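Becerra two-door low cabinet, open base — office storage

Ref 2741. Light wood-grain finish, pale peach top.
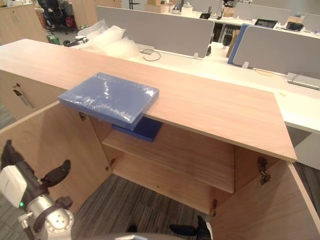

Sold singly or as part of a run. Price is 177 per cabinet, delivery extra, ask for a quote if you want more than one. Ex-display pieces come up now and then at 98, doors checked, tops may have a scuff or two. Ring first, they go quick.

What you get
Cabinet with two hinged doors
One shelf, mid height, full width
Concealed metal hinges, fitted
Spare shelf pegs in a small bag (taped to the back, dont bin it)

No floor panel on this one. The bottom is open straight to the carpet. People ask for it where there are floor boxes or cables coming up that need to be got at. If you want a closed base it's a different ref — the Tostex version, same outside, 60 more. Base panels can't be added to this one later, the sides aren't drilled for it.

Doors
Both swing right out so you can get flat stuff in and out of the shelf without angling it. Leave clear space in front, the full width of each door. Hinges adjust with an ordinary cross-head screwdriver, quarter turn at a time. If the doors rub in the middle do the top hinge first and then look again before touching the bottom.

What goes in it
Good for flat things on the shelf. Packs of folders, wrapped stationery, laptop sleeves, that sort of thing. Taller things can stand underneath but remember they're standing on your floor. Small loose bits want a tray or they end up on the carpet. Not for hanging files, no rails and we dont do a kit.

The top
Laminate. Fine as a put-down surface next to desks. Wipe with a damp cloth, dry it after. No bleach, no scouring pads. Mugs ok on a coaster. Please don't sit on it.

Goes with
Hidesa desks and the grey fabric desk dividers on the next page. Wood grain varies a bit batch to batch so order the whole run togther if matching matters to you. We can't promise a match on later orders.

Delivery and fitting
Comes built. Two people to lift, doors taped shut. Ground floor as standard, tell us about stairs or a small lift when you order and not on the day. Joining cabinets in a run is done on site, bolts included, ask for fitting on the order form if you don't want to do it yourselves.

Lead time is longer in October, lots of office moves.

Orders and stock — Chathurika Jayasinghe
Fitting, hinges, replacement doors — Solomiia Pylypenko

Quote the ref please. Returns unused only, in the original wrap.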